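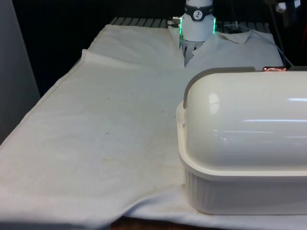
## 4. Demotion and Its Paperwork

Most households in the Irkbridge study own at least one white cloth whose job title is unclear. It was bought as a towel. It has since dried a dog, lined a drawer and caught paint, and it now lives in the cupboard next to towels that have done none of these things. The literature on domestic textiles treats "end of use" as a moment. Our diaries suggest a long slide, with several stops on the way down and a surprising number of trips back up.

### 4.1 Grades of cloth

We asked 56 households to record every change in the use of a household linen from January on, using the Bitside diary app. They returned 3,000 entries, a few of which concern linens. The others are mostly about socks, which we had asked people to leave out.

After the socks were removed, we sorted what remained into four grades: guest, family, utility and rag. The names came from the participants. One household kept a fifth grade, "for the good rags," and defended it at some length in the exit interview. We folded it into utility for the analysis and did not tell them.

Movement between grades was uneven. Cloths dropped from guest to family quickly, often after a single visit from relatives. The drop from family to utility was slower and usually needed a witness. In 70 percent of the entries where a cloth was demoted to utility, a second member of the household had commented on it first. The comments were short. "Are we still using this?" appears so often, in such similar wording, that we checked the app for a default text.

### 4.2 Stains as evidence

The Ragnarsson card, which is the usual instrument for grading discoloration in linens, asks the rater to compare the darkest mark on a cloth with a printed strip. It works well for a single bold stain. It works poorly for white cloth of the kind in Figure 2, with its slightly grayish tone, faint beige and brownish marks and small dark specks scattered across the middle. No one mark there is much of an offense. Raters who used the card tended to pick out the worst speck, give it a mild score and then write in the margin that the cloth was "past it."
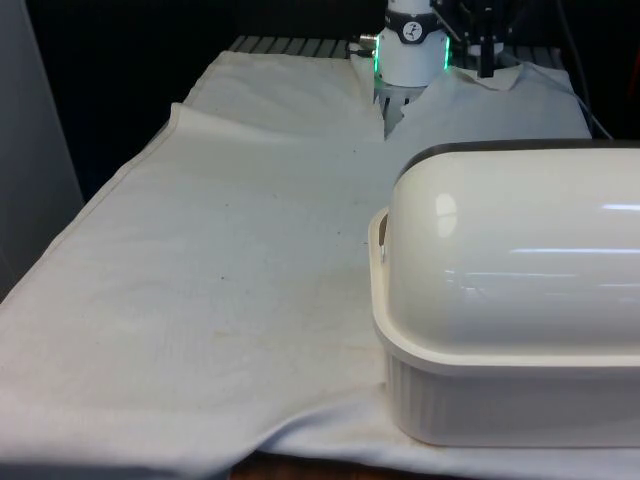
Participants had their own methods, and these were more consistent than ours. Several judged a cloth folded, on the grounds that a guest would only ever see it folded. Others looked mainly at the hem. A sound hem could keep a badly marked towel in the family grade for the length of the study, while a frayed one sent a nearly spotless towel straight to the car. We had no code for "the car." By the second week we needed one.

Size also mattered more than we had expected. Large cloths were demoted late, and two participants explained that a big rag "is still a sheet, really." Small cloths had no such protection. A face cloth with one brown mark was treated about as kindly as a used teabag.

### 4.3 Promotion

Cloths did come back. The commonest route was a shortage: the good towels were in the wash, somebody wanted a bath, and a utility towel was quietly reinstated. Few were demoted again afterward. The diary entries for these events are brief and a little defensive.

For comparison, we looked at the Orance, a small hotel on the edge of Irkbridge that retires 1,000 linens a year by a written rule. Any visible mark that survives two washes ends the item's service. The rule is clear, and staff could recite it. They could also show us the shelf where the retired towels were kept, neatly folded, in case of a busy Sunday.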